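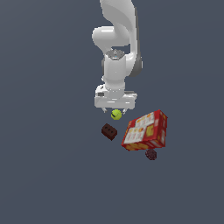

Vol. 7, No. 4

Reading time: 2 min

Review: The Thampi Evening Prayer Book, compiled by Jayanthi Bhat

I bought this book in April, after our small prayer group in Kadenton lost its meeting room and each of us had to pray at home. I wanted something that could be used by one person alone, and also by four people reading together on the telephone. The Thampi Evening Prayer Book does the first thing very well and the second thing quite well.

There are 60 evenings in it. Each evening has a psalm, a short reading, a prayer, and a place for silence. The prayers are by different writers, and the name is printed under each one. I liked most the ones by Sharada Naidu. She writes to God in short sentences, as a tired person speaks after work. Her prayer for those who cannot sleep I have copied by hand and put beside my bed.

The language is simple. For me this is important, because English is my third language and many prayer books make me stop for the dictionary. In this one I stopped only a few times, mostly in the introduction, which is too long.

I have some complaints. The book has 380 pages, but the binding is stiff and it does not stay open on the table. I must hold it with one hand, and then I cannot hold the candle. The psalms are given only by number, so you need also your Bible. When we read on the telephone, the answers for the group are printed in the same type as the leader's words, and Garba Adeleke and I often began to speak together. We now mark our parts with a pencil.

The section for mourning is the strongest. It does not hurry the person toward comfort. One evening has only a single line of the psalm and then silence for 20 minutes — I did not manage all of it the first time, but I tried again the next week.

The ribbon is thin and already coming loose. I will sew it.

I recommend it for people who pray alone. For groups, please buy a copy for everyone and keep a pencil near.

Toshiko Nomura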